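Leave the Odds-and-Ends Bin Alone
By Cempaka Halim

Every February I read the same advice about household clutter. Go through each room, give every object a category, and buy a container for each category. Anything that doesn't fit a category goes out the door. I followed that advice for years, and I now think the last part is wrong. A house, a classroom or a workshop needs one open bin for things that don't belong with anything else.

I came to this after a bad purchase. I had 36 small drawers put up along the back wall of my garage in Clarton, each with a label holder. Filling the first ones was easy. Screws went in one, picture hooks in another, tape in a third. Then I reached the things that had no company. A single ball. A case whose contents had moved elsewhere. A brush that was too good to throw out and too rough for the dishes. By evening 18 drawers held one item each, and I could not remember which label I had given to what.

A drawer with one thing in it is a poor use of a drawer. You have to remember the word you picked. I had filed the ball under "yard," then under "pets," and my sister looked for it under "toys." All three of us, counting me twice, were being reasonable.

An open bin asks for much less. You look in from above and see what you have. Unlike things are easy to tell apart, which is the part the category people miss. Sorting helps when objects are alike, as with batteries or socks. A scrub brush and a plastic lobster will never be mistaken for each other, and putting them together costs nothing.

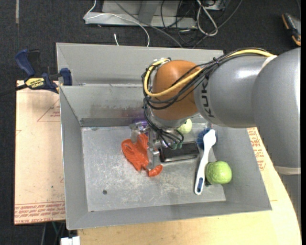
An open metal bin with a lobster toy, a scrub brush, a black case and a ball.

There are limits. The bin has to stay shallow enough in contents that most of it shows. Once things are stacked three deep you are digging, and digging is worse than opening drawers. I also keep out anything sharp, anything that leaks, and anything with a due date on it. Bills go in the kitchen.

People tell me a mixed bin is only a junk drawer with better manners. I don't mind the comparison. The usual trouble with a junk drawer is that it closes, so it fills up without being looked at. A bin with no lid gets looked at whenever you walk past, and when it starts to crowd you take a few things out.

I gave 31 of the drawers to a neighbor who ties fishing flies. The other five still hold screws, hooks, tape, batteries and fuses, and I have no complaint about them.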